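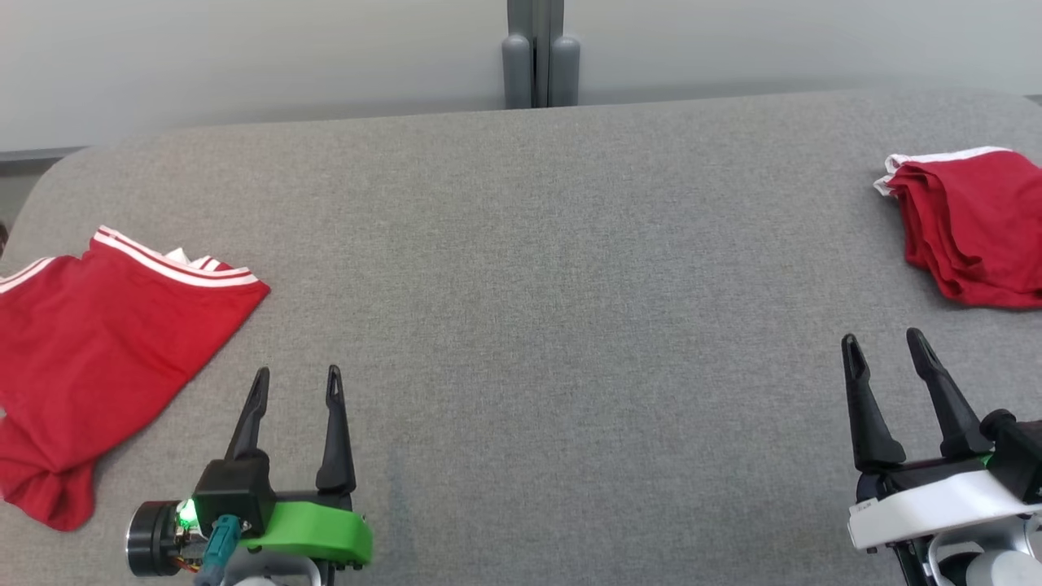
Two of the red tops, one folded and one still to do.

Print this page | E-mail this page

Koutsoukos juniors' kit washed and ready for the new season

The red playing tops used by the junior sides at Koutsoukos Sports Club are being washed, folded and sorted into sizes before training starts again in January.

The club has 33 tops to get through. They came back in one lot after the Wemum Cup and had been kept in bags in the store room at Juren Road over the break. Parents have taken them home in batches and are folding them on sofas, beds and whatever other space they have.

Each top is checked for loose stitching before it is folded. So far five have been put aside for mending and two will be replaced – both are from the smallest size, which gets handed down most often. Drullis, the sewing shop on the high street, will do the repairs and has said they will be back before the first match.

Folded tops should be returned to the club house between 5 and 7 in the evening, stacked by size with the number facing up. Shorts and socks are not included, as players keep their own.

The club is also asking families to look at home for any tops that were not handed in at the end of last season. These can be left in the box by the main door, washed or unwashed.

Spare tops will be offered to new players at the first training session. There is no charge, but they must be signed for.

Contact us | Copyright Koutsoukos Sports Club | Back to top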